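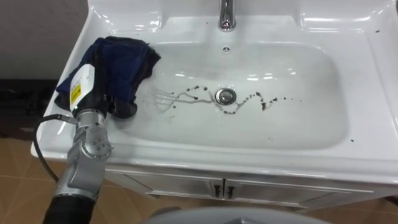

Où peut-on faire renfiler un vieux collier à Stoselstead avant les fêtes ?

L'atelier Fativo reçoit les colliers, les bracelets et les sautoirs à renfiler dans sa boutique de la rue Lagman, sur rendez-vous, jusqu'à la veille de Noël.

Publié le 10/12/2020

Ceux qui passent souvent par la rue Lagman connaissent bien la petite vitrine de Fativo, avec ses bobines de soie rangées par couleur et ses coupelles de perles de verre qui donnent envie de tout toucher. L'atelier, qui avait dû fermer sa porte une bonne partie de l'automne, vient de la rouvrir, et il le fait avec une proposition qui devrait plaire à tous ceux qui gardent au fond d'un tiroir un collier cassé, hérité d'une tante ou rapporté d'un voyage, et qu'ils n'ont jamais eu le cœur de jeter. L'opération s'appelle Clistura et elle consiste, tout simplement, à remettre ces bijoux en état d'être portés.

Le principe est le suivant. On apporte son collier tel qu'il est, même en vrac dans une enveloppe, même s'il manque des perles. L'atelier l'examine avec vous au comptoir, propose un fil (la soie pour les perles fines, le câble gainé pour les pierres un peu lourdes, le coton ciré pour le bois et les graines) et fixe une date de retour. Un renfilage simple coûte 20 euros, fermoir compris. Si l'on souhaite un nœud entre chaque perle, à l'ancienne, il faut compter 30 euros, et un peu de patience aussi, car ce travail se fait entièrement à la main et personne à l'atelier n'a l'intention de le bâcler.

Pour les perles manquantes, Fativo puise dans une réserve qui fait un peu sa fierté : 700 modèles anciens ou dépareillés, achetés au fil des années dans des fonds de mercerie et des successions, et classés dans de grands tiroirs plats. On n'y trouve pas toujours la jumelle exacte de celle qu'on a perdue sous un meuble, bien sûr, mais il est rare qu'on reparte sans une cousine convenable. Certaines clientes en profitent même pour glisser dans un collier de famille une perle d'une autre couleur, choisie par un enfant ou par une amie, et le résultat est souvent très joli.

L'atelier insiste d'ailleurs sur ce point dans le petit mot affiché à l'entrée : un bijou que l'on répare n'a pas besoin de redevenir exactement ce qu'il était. Il peut être raccourci, transformé en bracelet ou partagé entre deux sœurs. Les demandes de ce genre ont été nombreuses depuis le lancement de Clistura en juillet, et plusieurs familles sont venues avec un long sautoir pour en faire quelques bracelets assortis – une idée qui, en cette fin d'année où l'on se voit si peu, a quelque chose de bien réconfortant.

Les chapelets et autres objets de prière sont acceptés aux mêmes conditions. L'ordre des grains est noté au moment du dépôt, avec un croquis que le client relit avant de partir, ce qui évite les mauvaises surprises. Les métaux précieux ne sont pas soudés sur place, en revanche, et les pièces qui en ont besoin devront être confiées à un bijoutier.

Du côté pratique, la boutique ne reçoit pour le moment qu'une personne à la fois, masquée, et le rendez-vous se prend par téléphone ou en glissant un mot dans la boîte aux lettres, qui est relevée chaque matin. Le délai habituel est de quatre jours ouvrés, un peu plus pour les colliers noués. Les bijoux que l'on souhaite offrir peuvent être rendus dans une pochette de lin cousue à l'atelier, sans supplément. Il est également possible de faire déposer son collier par un voisin, pourvu que l'on joigne un papier avec son nom, son numéro et la longueur désirée.

Les ateliers d'initiation à l'enfilage, que beaucoup d'habitués réclament, ne reprendront pas avant la nouvelle année. Fativo tient une liste d'attente au comptoir, et les personnes déjà inscrites pour la séance annulée cet automne gardent leur place sans avoir rien à faire.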